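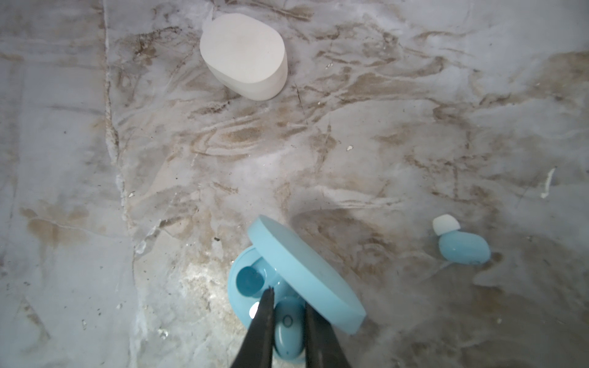
A loose light blue earbud, right, beside its open case.

The Clusville Players will open their season in October with "The Grultarmont Inheritance," a comedy in which six cousins fight over a house none of them can afford to heat. The show runs 90 minutes with no intermission, a decision the snack bar has taken personally.

Auditions are open to anyone in town, including people who swore after last spring's musical that they were done. Readings start at 6 p.m. in the Afolabi Hall rehearsal room. Bring a one-minute monologue, and please, no more Hamlet.
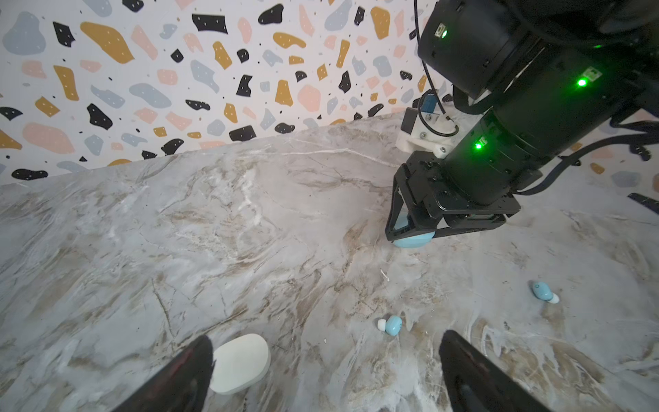
Two parts call for an accent, which the script describes only as "northern." The director's notes add a question mark.

The season continues in February with "Zetance," a new dance piece set in the year 1532 and performed in sneakers. A spring drama will follow once the company settles on one. The current shortlist is longer than the season.
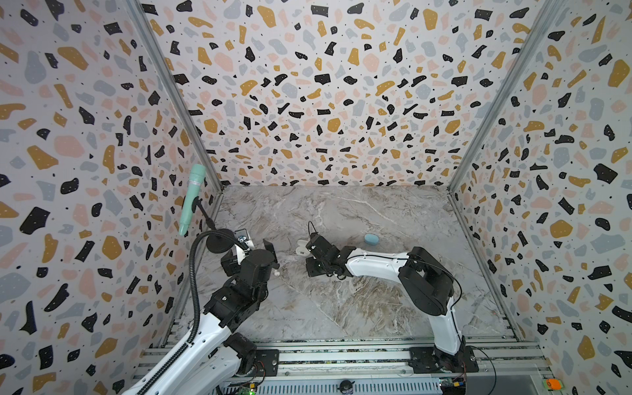
Season tickets go on sale in September at the hall box office, which keeps its usual hours and will not be telling anyone what those are by phone.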